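Look Up! What Is on the Ceiling?

When you go into a new room, what do you look at first? Most children look at the chairs, the toys or the window. Very few look at the ceiling. But the ceiling of a workshop can tell you many things, if you know how to read it.

My name is Hằng Kiều and I write the Look Up! pages. For this one I asked help from Darnell Van Dusen. He has fixed lights and pipes in big buildings for 36 years, so he has looked up more than most of us.

Why is the ceiling not flat?

Take a sheet of paper and hold it by one end. It bends down, yes? Now fold the paper many times, forward and back, like a fan. Open it a little and hold it again. This time it stays almost straight. The folds make it strong.

Builders use the same idea. A panel with waves or ridges is called corrugated (you say it COR-uh-gay-ted). It can be thin and light and still not bend easily. Cardboard boxes have a wavy layer too, hidden inside. Tear an old box and you will find it.

What are all these pipes?

In your home the pipes and wires are mostly hidden in the walls. In a workshop they are often left in the open, so that Darnell can reach them with a ladder and does not need to make a hole.

Some pipes carry water. Others have no water in them at all, only electric wires. A pipe for wires is called a conduit. The wires stay inside it, safe from bumps. From the floor it can be difficult to know which pipe is which, and for this reason many buildings put labels or colors on them.

Pipes like to go straight, but rooms have corners. When a pipe comes to a corner it needs a bend. Darnell told me that the bends take him more time than the long straight parts.

How does a long light work?

The long lights in workshops and schools are often fluorescent tubes. Inside the glass there is a gas and a very small amount of mercury. When electricity goes through, it makes a kind of light that our eyes cannot see. The white powder on the inside of the glass catches this light and changes it into white light that we can see.

Never touch a broken tube. Go out of the room and call an adult.

A long tube is good over a worktable. The light comes from many places along the tube, so the shadows are soft and you can see well what your hands are doing.

And the white box?

It is an air conditioner. Cool air is heavier than warm air and it sinks. If the cool air comes out high up, it can fall down slowly to the people who are working.

Find them yourself: ribbed panels, pipes with bends, four lights and one white air-conditioning box.

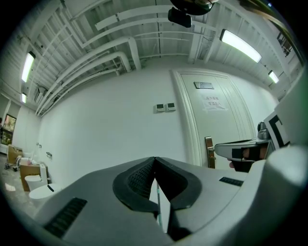
Your turn

Lie down on the floor of your classroom or your bedroom (ask first!). Look up for one minute and do not talk. Then draw everything you saw, with a pencil, and write the names of the parts that you know. If there is a part you do not know, put a question mark next to it and ask an adult what it does.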